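Subject: Re: [skasent-singers] Learning parts by ear, and which song for June?
To: skasent-singers
From: Tenor at the back

Someone wrote:

> Hello all,
>
> I joined in the spring and I'm loving it, but I have to own up that I can't
> read a note of music. I've been standing next to strong voices and copying
> them, which works well until they stop to breathe. Is there a sensible way
> of learning a part by ear at home? I've tried playing the recording over and
> over in the car and I only ever come away with the tune.
>
> Also, has it been settled whether we're doing the Gezer song or the Delton
> one in June? I'd like to get a head start on whichever it is.
>
> Thanks, and sorry if this has been asked before!
>
> New alto

Hello, and please don't be sorry, this is my favourite thing to talk about! I sang with Skasent for three years before I could make head or tail of the dots, and I still learn nearly everything by ear first and look at the paper afterwards.

You've put your finger on the trouble with the car. When you play the full recording you hear what's on top, and what's on top is the tune. Your alto line is in the middle, often sitting on the same note for half a verse while the sopranos go off and enjoy themselves, and your ear slides straight past it. So for the first few days leave the full recording alone and use the part tracks (the link is at the bottom of the list's welcome message, in the folder called "single lines"). Start with the last line of the verse. I know that sounds back to front! But if you learn the ending first, then the line before it, and so on, you are always singing towards something you know already, and it makes a huge difference to how brave you feel.

Hum it before you put any words on. Humming is quiet enough to do at the sink, and you can hear the track properly over your own voice. Once the hum is steady, speak the words in rhythm without any notes, quite crossly if you like, and then put the two together. With me it takes eight goes at a line before it stays put overnight. Other people need fewer, and one of the basses claims he needs two, but he also claims to know the Dralora round and I have stood next to him for it.

The other thing that helped me enormously was drawing the line. I don't mean proper notation, just a wiggle on the back of an envelope that goes up when the tune goes up and down when it comes down, with a long dash for a held note. Write the words underneath. I've got a whole shoebox of these and they make perfect sense to me years later, though my family think they're seismograph readings. 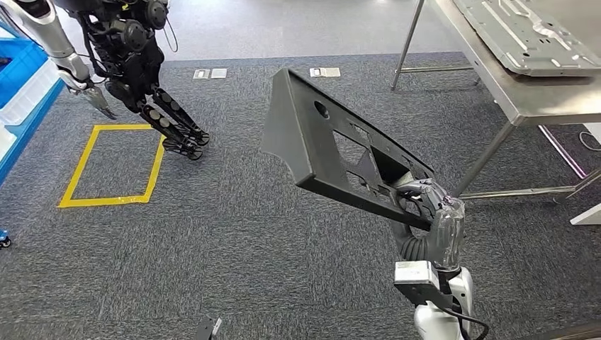
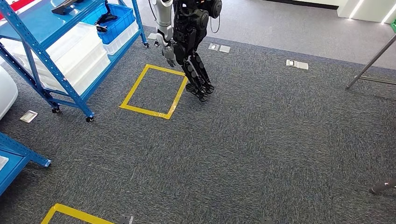 Then, when you can get through a verse on your own, that's the time to bring the full recording back. Play it low at first and sing your part over it. You'll get pulled on to the tune, everybody does, and the place where you get pulled is nearly always the same place each time, so mark it on your wiggle and go and practise the two notes either side of it. Two notes! It's hardly ever more than that. I spent a whole winter thinking I couldn't sing the middle section of the harvest song, and it was one small step down where I wanted to go up.

If you have a friend in another section, sing down the phone to each other, taking turns so the delay doesn't drive you mad. Better still, come early. The side door is open half an hour before we start and there are usually a few of us in there going over things over a cup of tea. Altos tend to gather by the piano.

On breathing: your neighbours ought to be breathing in different places from each other, so that the line carries on. If they all stop at once and you're left on your own, you are the one doing it right, so keep going and look pleased with yourself.

Now, June. The last I heard it's the Gezer song, with the Delton one kept back for the autumn, and I'm delighted, because the Gezer has the most wonderful alto part of anything we do. You get the tune in verse two, and in the last verse there's a rising bit under the sopranos that makes the hair stand up on my arms every single time. I'd start there, given what I said about endings. Watch out for the words in verse three, as the old sheets have "over the water" and the newer ones have "under the water", and we sing "over". If you have an old sheet the repeat is also written out wrongly, but the part track has it right, so trust your ears.

It's in four parts with a drone, and the drone is open to anyone who'd like a rest from learning things. One note all the way through, and it's glorious to stand in the middle of it.

If anybody else has a trick for learning by ear, please send it to the list. I'd love to hear from the sopranos in particular, as I have no idea how you hold on to those high entries with nothing underneath you.

See you at the tea urn,

Tenor at the back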